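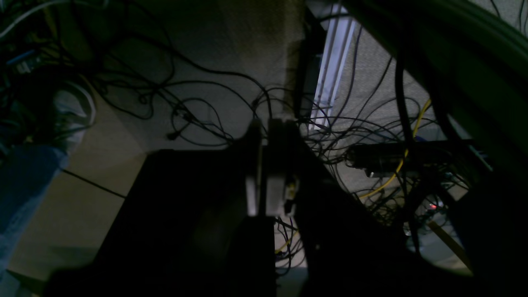 Flavano Folding Table, White Top
Supplied by Zorance Textile Care Equipment

The Flavano is a flat work surface for laying out, smoothing and folding shirts and other light garments. It is intended for laundries, school stores and uniform rooms. The top is plain white and has no raised rim, so that a garment may be turned or drawn toward the user without catching.

The top should be wiped with a soft cloth before each session. Printed garments are to be laid flat, with sleeves opened out, before the first fold is made.
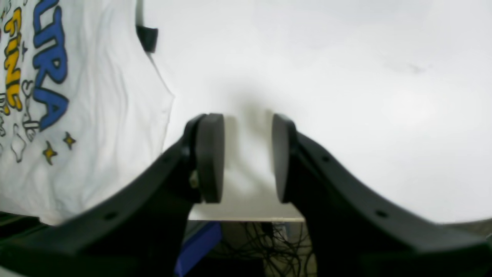 White T-shirt with blue and yellow lettering, spread on a white surface.

Cotton shirts should be lifted by a small fold of cloth and set down again slowly. Pulling at the hem stretches the knit and leaves the sides uneven.

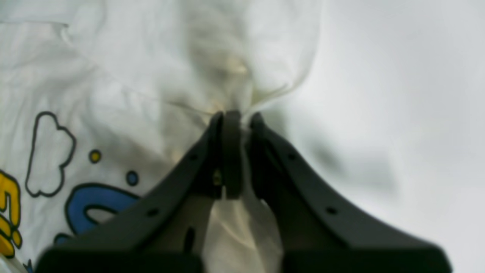 Thin cotton in particular should be smoothed from the center outward with an open hand. Where a crease remains, lift the nearest edge and lay it down again. Do not iron on the table. The top is not rated for heat, and marks left by an iron are excluded from the warranty.

Specifications
Height settings: 4
Locking casters: 2
Warranty on frame: 10 years
Order code: Flavano 44

The Skostar side shelf is sold separately and fits either end of the table. Orders placed before the end of February are delivered assembled.

Customer comments
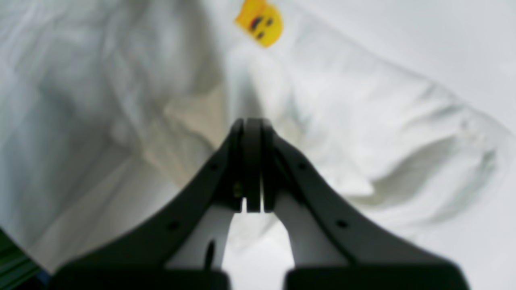 Bermúdez Laundry Services writes: We fold mostly white shirts, and on a white top the edges are hard to find late in the day. Our staff would welcome a gray version. The height settings are easy to change and the casters hold firmly.

Zorance replies: A gray top is under review for the next catalog.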